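Two wicker baskets that won't sit square on the shelf — my log so far

Opening this because I've now had three goes at it and I'd like it written down somewhere other than the back of an envelope.

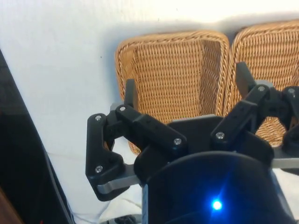 So the problem. I bought the pair from Ferau in January to hold the small stuff in the hallway (gloves, dog leads, the mail I'm pretending not to have seen). On paper they fit with room to spare. In real life, every time I push one back into place the other one creeps forward, and by evening they're both at a slant. It drives me up the wall!

First try: I figured the shelf was off. Put a level on it front to back and side to side, and it's fine. Crossed that one out.

Second try: swapped left and right. Better for a day, then the same creep, only now it was the other basket doing it. That made me look at the rims. They're thick twisted ones, lovely to hold, but they stick out further than the sides do, so when the baskets are pushed up close the rims meet first and everything underneath just swings. I'd measured the bases when I was planning the shelf. Of course I had.

Third try: those clear stick-on dots from Hosik, four under each basket. They hold on paint, they do not hold on wicker. I found one on my sock — and the rest in a sad little row at the back of the shelf.

Wrote to the shop at that point and got Liv Sjögren, who was very nice about it. She asked for the width at the rim instead of the base, and whether I'd pressed down on each corner in turn. I hadn't. Did it while I was typing back to her, and one basket has a definite rock to it, front corner to back corner. She says woven bases can relax a bit if you damp them with a cloth, set them on something flat and leave 2 heavy books inside for 24 hours.

Where it stands now: the rocker is on the kitchen counter with a cookbook and an old atlas in it. I've cut a strip of rubber shelf liner to go under both when it comes out. Leaving a finger's width between the rims this time too, even though I like them snug.

Status: open. Will add to this tomorrow night.

Comments

Sihan Xiong
Had this with a set of three. The liner did more for me than the books did, but do both. Go right to the front edge with it.

dambra19
Are you lining them? A fabric liner folded over the rim makes the creeping worse, ask me how I know

Sihan Xiong
Good point, mine are bare inside.

Original poster
No liners! Dog leads only. Atlas is still in.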